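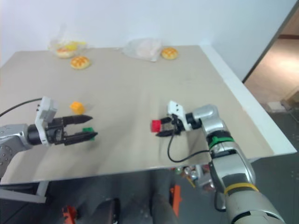
Figure 1. Both arms at the work table, with the red block in the right gripper.

Two-Arm Block Handling: Project Report
Lærke Fogh and Kofi Agbenyega
Robotics Projects, second semester

1. What we set out to do

Our project was to get two robot arms to pick up small colored blocks from a table and pass them from one arm to the other. The course gave us the arms and the table. We had to write the control program, collect our own demonstrations, and test the result. We called the program Patance, after a folder name that stuck.

The group before us had already worked with one arm. They could pick up a block and place it in a marked area. We wanted to use both arms at once, because a handover needs each gripper to know where the other one is. We thought this would be a small step from their work. It took most of the semester.

2. Setup

The two arms are mounted at the front edge of the table and reach in over it, one from each side. Each gripper has two black tapered fingers. The blocks are small and come in different colors. For most runs we used red, green and an orange-yellow one.

We drove the arms by hand to record demonstrations. One person moved both controllers while the other watched the table and kept notes. A run was saved only if both of us agreed it was usable. Files were stored with the Sulemana logging tool, which the lab uses for all its student projects. It writes one file per run and adds the time and the name of the operator.

The cables were a problem from the first week. The one on the right arm hangs in a loop under the gripper, and when the arm moved low across the table the loop could drag over a block and move it. We tried tying the cable closer to the wrist, but then it pulled tight when the wrist turned. In the end we left the slack in and changed the starting pose so the arm comes down from higher up.

3. Collecting demonstrations

We recorded 227 runs. Of these, 100 were single picks with one arm, split evenly between left and right. The rest were handovers.

A handover run goes like this. The right arm picks up a block and brings it to the middle of the table. The left arm comes in from the other side with its fingers open. The left fingers close on the block, the right fingers open, and the right arm backs away. Then the left arm sets the block down.

The hard part is the moment when both grippers hold the block. If the two arms are even slightly out of line, the block twists. Lærke did most of the early driving and found that it helped to stop both arms fully before closing the second gripper. Kofi drove faster and had more drops, but his runs were closer to the speed we wanted. We kept both kinds in the data and marked them so they could be separated later.

We also changed what was on the table between sessions. Our first runs were all done on a bare tabletop, and our advisor pointed out that the program might learn to depend on that. After that we put other things toward the back, near the wall. Pineapple buns worked well as clutter. They are bigger than the blocks, the tops have a crosshatched pattern, and the golden-brown color is not too far from the orange-yellow cube. We also used clear plastic bags, which are difficult for vision software because they reflect light and you can see through them.

4. The program

Patance has two parts. The first finds the blocks and gives each one a color and a position. The second takes those positions and the current pose of both arms and decides the next movement.

We wrote the first part ourselves, starting from an exercise we did in the fall. The second part is trained on the demonstrations. We used the Fuvora training scripts with only small changes, mainly to make them accept two arms instead of one. Training took nearly a full night on the lab computer, so we could try one new version per day at most.

We added a simple safety rule on top. If the two wrists get too close to each other and neither gripper is holding a block, both arms stop. This rule is not learned. It caught several bad movements during testing, and we recommend that any group using both arms put something like it in before the first test.

5. Results

Single picks worked well with both arms. The left arm was a little worse than the right, and most of its misses were on blocks close to the table edge on its own side. We think there were too few demonstrations in that area.

Handovers were less reliable. With only one block on the table, the program completed the handover more often than not. With several blocks out, it got worse. The usual failure was that the left gripper came in low and bumped a block that was not part of the task. When the green block was near the left gripper, the fingers covered most of it, and the program sometimes lost track of it and then treated it as a new block when it showed again.

The buns caused fewer errors than we expected. The orange-yellow cube was confused with a bun only when it had been placed far back. The bags were worse. On one Friday session the block finder reported a pale block inside a bag again and again, and the right arm kept reaching toward it. We fixed this by limiting the search to the front part of the table. That works, but it is a workaround and does not solve the real problem.

Light also mattered more than we had planned for. There is an open doorway on the right side of the workspace with a bright room behind it. We did not test with the door closed in any organized way, and we should have.

6. What we would change

We would fix the cables before recording anything. Changing the starting pose partway through meant that our early runs and later runs do not match, and we had to leave some of the early ones out of training.

We would record more handovers from left to right. Almost all of ours go from right to left — that was simply the way we started — and the program cannot do the other direction at all.

We would also keep better notes on failed runs. We threw most of them away and later wished we could look at them.

7. Next steps

The code and the recorded runs are on the Hekach server in the student projects folder. The 2027 group is welcome to use all of it. The three files to read first are the setup notes, the list of starting poses, and the block finder settings. The color limits in the settings file were set for our table and will need to be adjusted if the arms are moved to another room.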